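Hi Eftychia,

Time for the July update on the Sturnetmont oral history project, and I'm happy to say it's a good one! When I last wrote we were still begging people to talk to us. Now we have a waiting list, mostly thanks to the piece in the parish newsletter (and, I suspect, to the lemon cake at our open afternoon).

We've recorded 114 interviews so far, and 2 of those run past three hours. The former mill workers have been wonderful. One lady sang us the whole shift-change song, all six verses, and then told us which ones her mother wouldn't let her sing at home. We've also been handed a shoebox of pay slips from the old Collgate mill, which I'm still trying to put in order.

Transcribing is where we're slow. I told you in spring we'd be caught up by now and we aren't. The mill dialect trips up the typing service, so we went back to doing it by ear, and an hour of tape eats most of a day. We've finished 224 pages and I'd like to move some of the travel money over to pay for a second typist. Could you let me know if that's okay with the Brurnell fund, or if I need to fill in the change form again?

Spending is otherwise on track. We have roughly $3,000 left in the equipment line, and I don't expect to touch much of it before fall — the recorders are holding up fine and we only had to replace one microphone.

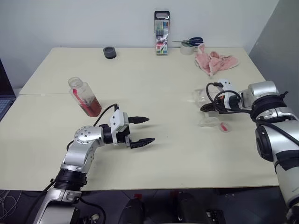

The booklet is the next big thing. Vrettos has quoted us for a short print run and the price was better than I feared, though they want the text by the end of the month. I've got a draft of the first two chapters and a very long list of people who need to check how their names are spelled. Two families have asked us to leave out a story about the 1950s strike, so I'm meeting them on Friday to talk it over. I'd love to keep at least part of it in, but it's their call.

I'll send the budget sheet separately once I've added the last of the bus receipts.

Contact the project office | © Sturnetmont Oral History Project | Back to top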